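February, bench notes, kitchen table setup

Started at 7 this morning because I wanted the table done before Zanele got in, and of course she beat me to it and had already wiped down the mat. So we did it together, which was quicker anyway (and she has opinions about mugs).

The layout we settled on is things round the outside, middle left open. Mug tree at the back, teal mug on one peg and pink on the other. Plate rack off to the side with the gray, the light blue and the yellow. I tried the Clelby rack first and hated it - the pegs are too close together and the plates lean on each other. Back in the cupboard it goes.
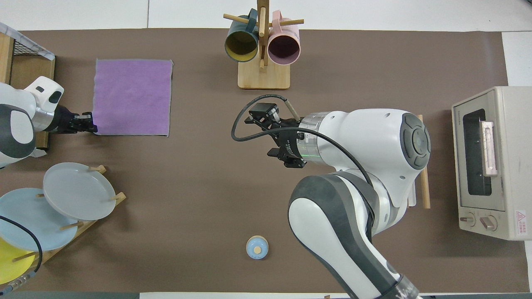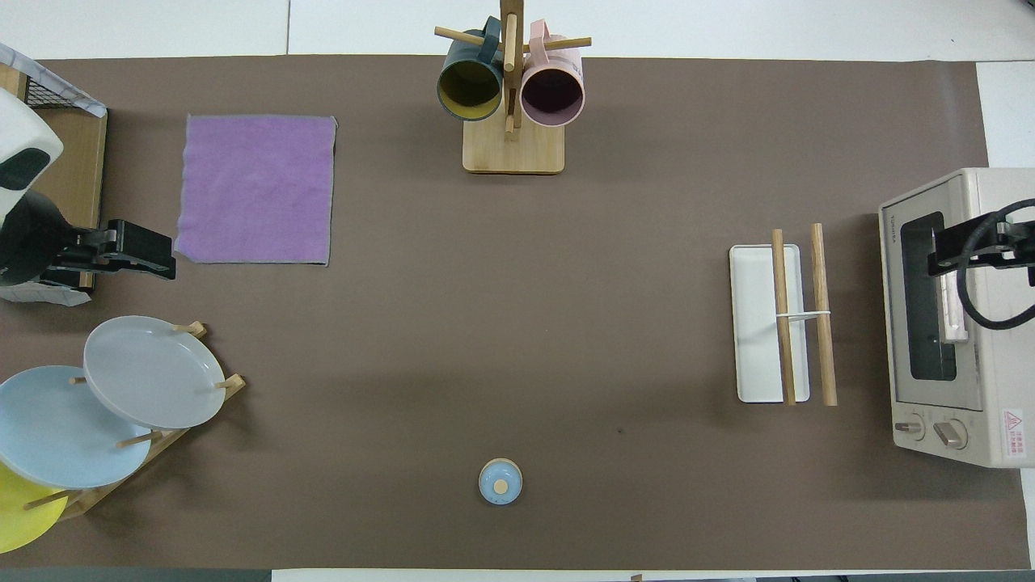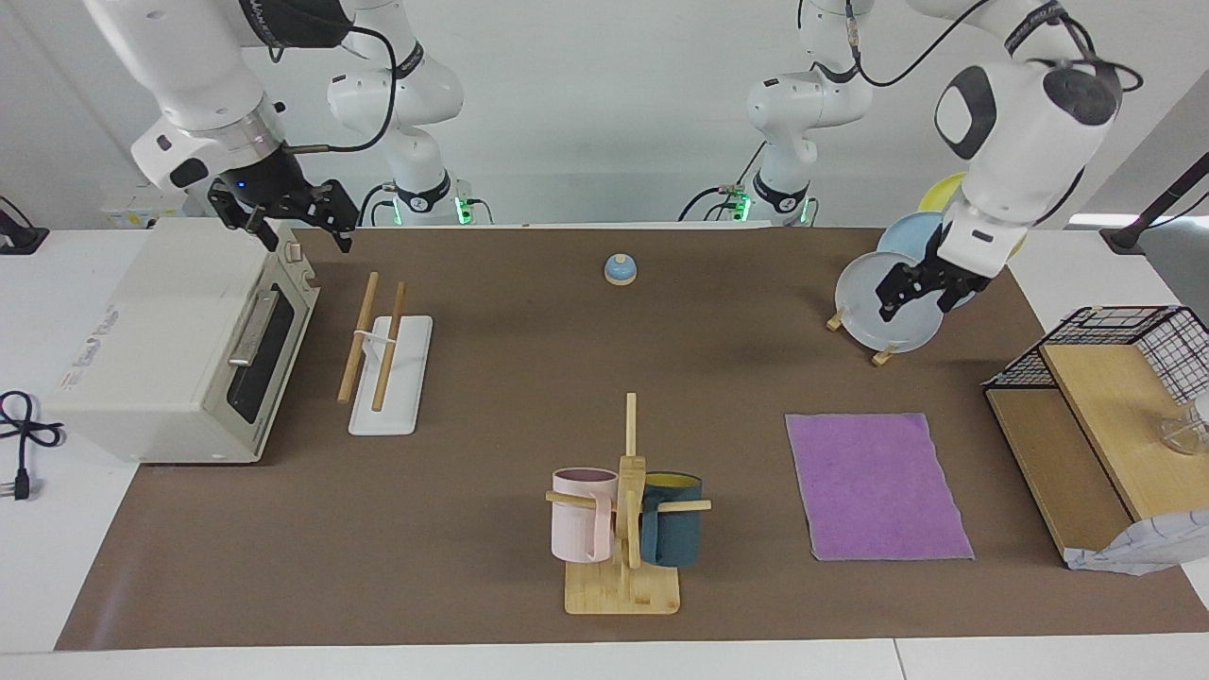
Zanele Nkosi's list for the next round, copied off the whiteboard before someone erases it:

- order 2 more towels from Jokance, any color that isn't brown, we lose them against the mat
- ask Vasylenko if they'll sell us single plates. The 48 set is silly, where would we even put them
- tape marks for the rack and the mug tree so we quit arguing about where they were yesterday

I'd add felt dots under the rack. I put it down a bit hard before lunch and it made a noise I didn't love, though I looked it over and the wood's fine.

Also measured the shelf by the door, 120 cm, so all the kitchen stuff could live there if we move the Horow boxes. I keep saying I'll move the Horow boxes. Two of them are full of packing paper, I'm pretty sure!

Mug handles: still want to try turning both to the same side. Zanele says leave it, I say one more go tomorrow and then I'll drop it. The purple towel stays flat for now, folding comes after we've agreed on which fold (she does thirds, I do halves). Need to find the spare mat too, last seen under the sink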